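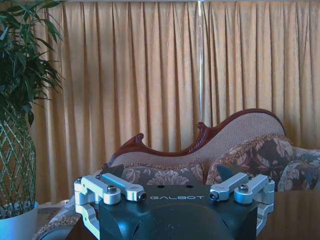 **Sólveig Skov**
Testeuse de services robotiques, Vistham
23 septembre 2024

**1/** Fil sur Pluseck, la formule « prise en main à domicile » vendue par Vindness. On vous écrit des routines pour un robot à deux pinces et on vous les règle chez vous, dans votre salon, devant vos coussins à fleurs. J'ai signé pour 3 232 euros. Je vous raconte, il faut bien que ça serve à quelqu'un.

**2/** Pour les gens pressés : le service est bon, le contrat est pénible, l'application a été dessinée par quelqu'un qui déteste les pouces. Les autres peuvent rester, il y a une bouteille d'eau.

**3/** Précision avant que ça parte en réponses : je teste Pluseck, donc les routines, le réglage et l'assistance. Je ne note pas le matériel. Il y a écrit GALBOT en capitales sur les pinces et mon avis s'arrête là, je n'ai rien démonté (on m'a regardée avec insistance quand j'ai approché une clé hexagonale).

**4/** Pourquoi un intérieur plutôt qu'un atelier ? La brochure promet des routines « adaptées aux environnements habités ». J'ai donc fourni de l'habité : méridienne ou canapé, on se dispute encore sur le terme, dossier en bois sculpté, rideaux dorés à grands plis verticaux, plante au tronc tressé. Un décor où Hercule Poirot pourrait accuser quelqu'un.

**5/** Le questionnaire préalable demande de décrire son mobilier. Choix proposés : « moderne », « scandinave », « autre ». J'ai coché « autre ». La ligne suivante disait « précisez (20 caractères) ». J'ai écrit « volutes ». On m'a rappelée.

**6/** Le réglage, maintenant. La technicienne de Vindness fait le tour de la pièce et demande ce qu'on veut protéger en priorité. J'ai dit la table en bois sombre, à cause du vernis. Elle a noté « table » et elle a bien fait de ne pas noter le reste de mon discours sur le vernis.

**7/** On délimite ensuite des zones interdites dans l'application. Du doigt. Sur un téléphone. J'ai réussi à interdire au robot l'ensemble du salon, lui compris, et il a fallu tout reprendre. Il existe un bouton « annuler ». Il annule la session.

**8/** Bon point : la vitesse se choisit routine par routine, avec trois réglages qui s'appellent « lent », « normal » et « démonstration ». Le troisième est le plus lent. J'ai demandé pourquoi. « Les visiteurs ont peur, sinon. » Réponse franche, je la compte dans la note.

**9/** La routine que tout le monde réclame, c'est le passage d'un objet d'une pince à l'autre. Chez Pluseck ça s'appelle « Relais » et c'est compris dans la formule de base. Objet retenu pour l'essai : une bouteille d'eau en plastique transparent, étiquette rouge, le genre qui se froisse dès qu'on lui parle un peu fort.
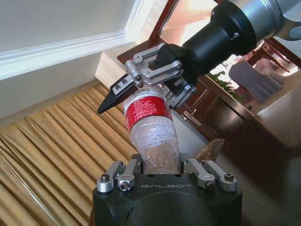
*Routine « Relais » : la bouteille, penchée, entre les deux pinces.*

**10/** Vous remarquerez le couloir aérien choisi : côté table, avec le meuble en bois et la chaise houssée de blanc au fond. La routine aurait pu faire ça au-dessus du vide. Elle préfère au-dessus de ce à quoi je tiens. Signalé à l'assistance, réponse : « trajectoire optimale ». Optimale pour qui, ça n'était pas précisé.

**11/** J'avais demandé cent passages d'affilée. La technicienne a proposé de commencer par un. Nous avons négocié longuement et fini nettement plus près de son chiffre que du mien, parce que la formule de base facture le temps de présence et que je sais lire un devis. (Après signature, mais je sais.)

**12/** Mon verdict sur « Relais » : ça fait ce qui est vendu, avec une patience que je n'ai pas. La pince qui donne attend celle qui reçoit. Dans ma famille, pour se passer le sel, on n'a jamais atteint ce niveau de coordination.

**13/** Ce qui m'agace : tout changement d'objet demande une « fiche ». Bouteille pleine, une fiche. Bouteille entamée, une autre. Gobelet, sur devis. J'ai demandé pour un panier à pain. Silence, bruit de clavier, puis « je vous envoie la grille tarifaire ».

**14/** Je l'ai lue, la grille. Quatre pages en gris clair sur blanc. On y apprend que le mot « cuillère » relève de la catégorie « objets fins » et le mot « fourchette » de la catégorie « objets techniques ». Je n'ai pas d'explication. J'ai relu en espérant trouver le couteau. Il est exclu.

**15/** L'assistance : jointe deux fois, décroché rapide les deux fois, vraie personne au bout. La seconde fois pour un journal d'erreurs qui affichait « événement normal inattendu ». Elle a ri aussi, puis elle l'a fait corriger dans la mise à jour suivante. Là, chapeau.

**16/** Comparons, puisque vous allez me le demander : la formule équivalente chez Goodwin est affichée à 2 725 euros. Moins chère, oui. Le réglage se fait à distance, en visio, avec vous qui tenez le mètre ruban. Chacun connaît la valeur de ses samedis, si j'ose dire, et la solidité de son couple.

**17/** Le contrat Pluseck se renouvelle tout seul en avril. C'est écrit. C'est écrit au verso d'une page dont le recto est une photo de tasse. Mettez un rappel dans votre agenda, le mien est déjà rouge.

**18/** Pour qui, alors ? Pour une salle de démonstration, un hôtel, un labo qui veut sortir ses bras du labo. Pour un particulier, je ne vois pas, à moins d'aimer beaucoup l'eau et très peu tendre la main.

**19/** Note : bien, avec une mention pour la technicienne et un avertissement pour l'application. Je garde la formule jusqu'à l'échéance. Vindness ne m'a rien payé ni rien prêté, la facture est à mon nom et elle me regarde tous les matins.

**20/** On me demande déjà en message privé d'où viennent les rideaux. Ils étaient là avant moi. Pour les fiches d'objets, envoyez vos questions sous ce post, j'attends de toute façon le devis du gobelet.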